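제목: Re: [설정정리] 스코르카비아력 환산과 흐루비 요새 정비장 항목
게시: 2022년 9월
공유 2 · 댓글 0

앞서 올라온 글에 항목별로 답합니다. 인용은 필요한 부분만 남겼습니다.

> 정비장 항목의 약력이 소설판과 애니메이션판에서 서로 맞지 않습니다.
> 소설판은 흐루비(Hrubý) 요새 부임을 스코르카비아력 906년으로 적고,
> 애니메이션판은 요새가 함락된 뒤에 부임한 것으로 처리합니다.
> 현재 항목은 두 서술을 한 문단에 섞어 놓아서, 읽는 사람은
> 함락 전에 부임한 인물이 함락 후에 처음 등장하는 것으로 이해하게 됩니다.
> 애니메이션판을 기준으로 통일하고 906년은 삭제하자는 의견입니다.

문단이 섞여 있다는 지적은 맞습니다. 다만 906년을 삭제하는 데에는 반대합니다. 이 연도는 소설판 본문에 나오고, 트랄렉스(Trallex) 기관부의 승선 명부 장면에서도 같은 숫자가 쓰입니다. 본문 두 군데에서 일치하는 숫자를 다른 매체와 충돌한다는 이유로 지우면, 명부 장면을 근거로 삼는 다른 항목들의 각주가 전부 끊깁니다.

제안은 다음과 같습니다. 약력 문단을 '소설판'과 '애니메이션판'으로 나누고, 906년은 소설판 쪽에만 둡니다. 애니메이션판 쪽에는 연도를 쓰지 않고 '흐루비 함락 이후'로만 적습니다. 영상에서 연도가 화면이나 대사로 제시된 적이 없으므로 환산값을 넣을 근거가 없습니다. 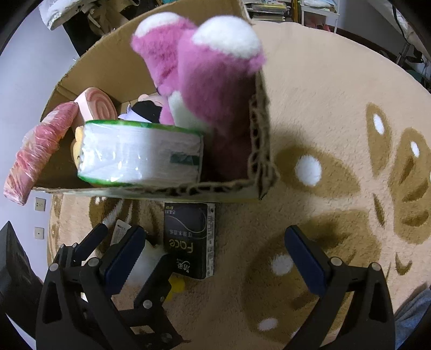 상자 안의 분홍색 곰 인형과 롤케이크 모양 쿠션

> 그리고 나로시아력 2000년이 스코르카비아력으로 몇 년인지
> 표마다 다릅니다. 환산표를 하나만 남기고 나머지는 지워야 합니다.

환산표가 여럿인 것은 기점이 다르기 때문입니다. 나로시아(Narosia) 쪽은 성당 봉헌을 기점으로 하고, 스코르카비아(Skorkavia) 쪽은 왕국 분리를 기점으로 합니다. 초판 설명문에는 두 사건의 간격이 적혀 있는데, 개정판에서는 그 문장이 빠졌습니다. 현재 위키에 있는 표 가운데 하나는 초판 간격을 그대로 쓴 것이고, 다른 하나는 편집자가 등장인물의 나이에서 역산한 것입니다. 역산표는 출처가 없으므로 삭제 대상입니다. 초판표는 '초판 기준'이라고 표기한 상태로 남기는 것이 맞습니다.

개정판에서 문장이 빠진 것을 설정 변경으로 볼 것인지는 별도의 문제입니다. 삭제는 부정이 아니라는 원칙을 4월에 정한 바 있고, 그 뒤에 이를 뒤집는 결정은 없었습니다. 따라서 초판의 간격은 유효하되 등급은 한 단계 낮은 '2차 근거'로 분류합니다.

> 요새 수비대 규모도 확인 부탁드립니다.
> 본 항목은 3000명인데 전투 항목에는 숫자가 없습니다.

3000명은 총독이 보고를 받는 장면의 대사입니다. 그런데 이 대사는 정원을 말한 것이지 전투 당일의 인원을 말한 것이 아닙니다. 바로 다음 장에서 정비장이 격납고 인원을 트랄렉스로 옮겨 태우므로, 전투 시점의 인원은 그보다 적습니다. 얼마나 적은지는 나오지 않습니다. 본 항목은 '정원 3000명'으로 고치고, 전투 항목은 지금처럼 비워 두면 됩니다. 정보 상자의 '병력' 칸에 정원을 넣는 편집이 반복되고 있으니 토론란에 안내문을 고정해 두겠습니다.

정비장의 성격 서술에 대해서도 덧붙입니다. 현재 문장은 '무뚝뚝하지만 부하를 아낀다'로 되어 있고 출처 표시가 없습니다. 부하를 아낀다는 부분은 격납고 장면으로 뒷받침되므로 해당 장을 각주로 달면 됩니다. 무뚝뚝하다는 부분은 애니메이션판의 연기에서 온 인상으로 보이며, 소설판에서는 오히려 대사가 많은 편입니다. 매체별로 문단을 나눈다면 이 문장도 같이 나누어야 합니다.

호칭 표기도 정리가 필요합니다. 소설판 번역은 '정비장', 애니메이션판 자막은 '기관장'입니다. 원문에서는 같은 단어이므로 문서 제목은 먼저 나온 '정비장'으로 두고 '기관장'은 넘겨주기로 처리합니다. 트랄렉스에는 기관장이라는 직책이 따로 있어서, 자막을 기준으로 하면 두 인물이 한 문서로 합쳐질 위험이 있습니다. 실제로 지금 넘겨주기 하나가 잘못 연결되어 있습니다. 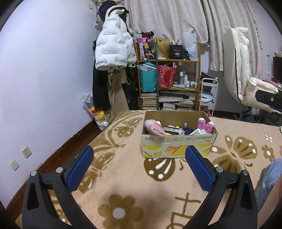 유하람 | 연표·용어 항목 편집 담당

아래는 이번에 반영할 작업 목록입니다. 이의가 있는 항목은 이 글에 답장으로 남겨 주십시오.

- 정비장 항목: 약력과 성격 문단을 매체별로 분리. 906년은 소설판에만 기재.
- 연표: 역산 환산표 삭제. 초판표는 '초판 기준, 2차 근거'로 표기.
- 나로시아력 2000년 행: 환산값 옆에 초판 설명문 각주 추가.
- 흐루비 요새 항목: '병력 3000명'을 '정원 3000명'으로 수정.
- 넘겨주기: '기관장'을 동음이의 문서로 전환하고 양쪽 인물로 연결.

동음이의 문서로 전환하면 위에서 쓴 단순 넘겨주기 안은 폐기됩니다. 글을 쓰는 도중에 역링크를 확인해 보니 트랄렉스 쪽 인물을 가리키는 링크가 더 많았고, 이 상태에서는 한쪽으로 보내는 것이 적절하지 않습니다.

보류 항목은 흐루비의 한글 표기입니다. '흐루비'와 '흐루비이'가 혼용되고 있는데, 번역본의 지도와 본문이 서로 다릅니다. 본문 쪽 용례가 일관되므로 당분간 '흐루비'로 쓰고, 지도 도판의 표기는 그림 설명에서만 유지합니다. 검색용 넘겨주기는 이미 만들어 두었습니다.

초판 설명문을 가지고 있는 분은 기점 간격이 적힌 쪽의 번호를 알려 주시기 바랍니다. 제가 가진 것은 개정판뿐이라 각주의 쪽 번호 칸이 비어 있습니다.

문의: 목록 관리자에게 메일 | 이용 안내 | 맨 위로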